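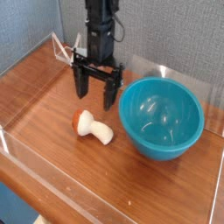
Subject: Re: play food is taking over my house (what do you keep it in??)

Hi all,

I've been meaning to answer this one since it came through, because oh boy, have I been there. We had play food in the couch, play food in the bathtub, and one sad slice of pretend cheese that lived in the car for most of a winter. So here is what ended up working for us, and you can take it or leave it!

First, ditch the lidded bin. I know you just bought one, sorry. We had a nice one from Jistow with the snap lid and the label holder and all that, and my kids treated it like a safe. Everything got dumped out to find the one thing, and then the lid went missing under a chair, and then the bin became a boat. What we use now is a big teal plastic bowl, the kind with a rolled rim you'd make potato salad in. It's wide open, you can see right down to the bottom, and a three-year-old can drop something in it from standing height and get it in most of the time (most!). It wipes out with a damp cloth too.

The bowl sits on the table and the food gets played with on the table. That was a bigger change than the bowl, to be fair. When it was all on the rug I was stepping on grapes.

As for the sets, you asked about Tredeck. We have the Tredeck market set, 14 pieces, and I like it fine, but the little stuff is too little. The peas went first. My sister-in-law swears by the wooden ones from Van den Broek that come apart with the sticky dots, and those are gorgeous, but the dots collect dog hair like you would not believe and then the carrot won't stay a carrot. I'd go for the chunky, smooth, one-piece food if I were starting over.

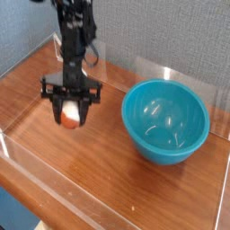
Mushrooms, for instance! I never would have guessed, but a fat toy mushroom gets more use in our house than the whole pizza. It's been soup, it's been an umbrella for a plastic frog, and for a good long stretch it was a baby with a hat on. Turned the right way it passes for an egg, and my younger one will fight you on whether it's an egg or an onion. I've stopped weighing in. Anything with a plain rounded shape seems to go that way, and the fancy pieces with painted faces and so on just stay whatever they are.

So if you're thinning out, that's how I'd sort it. Keep the ones that turn into other things. I pulled out everything that had been ignored for 5 weeks and put it in a paper bag on top of the fridge, and the only one anybody came asking for was a fish stick. They got the fish stick back.

Now cleanup. You said yours melt down over it, and mine did too. What helped was making it the same job every night and making it small. Bowl in the middle of the table, everything goes in, done. No sorting fruit from vegetables, no lining up the cans. I used to have this whole setup on our Stolar shelf with a cubby for each kind of food and it looked like a magazine for maybe one afternoon. If you have a kid who loves sorting, great, let them sort! Mine would like to throw it all in one bowl and go have a snack, and so would I.

A couple of smaller things while I'm rambling. If your table is real wood with a finish on it, go easy with the wet play food, I've got a white ring on ours from a "soup" that sat through lunch. A dish towel underneath takes care of it. And check the foam ones for bite marks every so often. When a piece starts shedding crumbs it goes in the trash, no ceremony, preferably after bedtime.
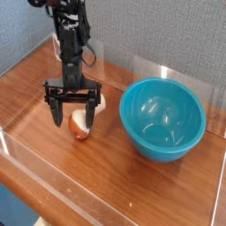 How big a bowl do you need for a regular set of play food?

Go for one that holds the whole set with some room left at the top, so nothing rolls off when a child reaches in. A large mixing bowl does it for most starter sets, and if yours is overflowing, I'd put some of the food away before I bought a second bowl.

Let us know what you end up doing. And if anyone has a trick for the tiny pots and pans, I'm all ears, ours are still in a pillowcase.

-----Original Message-----
Subject: play food is taking over my house (what do you keep it in??)

Hello everybody, long-time reader, don't post much. We got handed down three different sets of play food in May and I am drowning. I bought a bin with a lid and it's no good, it just gets emptied on the floor at 9 in the morning and stays that way till supper. Picking it up at night ends in tears (some of them mine). What do you all keep yours in? Do you keep everything out or only part of it? And does anyone have the Tredeck set, is it worth getting, or should I be going the other way and getting rid of stuff? Grandma is asking about birthdays already, so I need to tell her something. Thanks in advance!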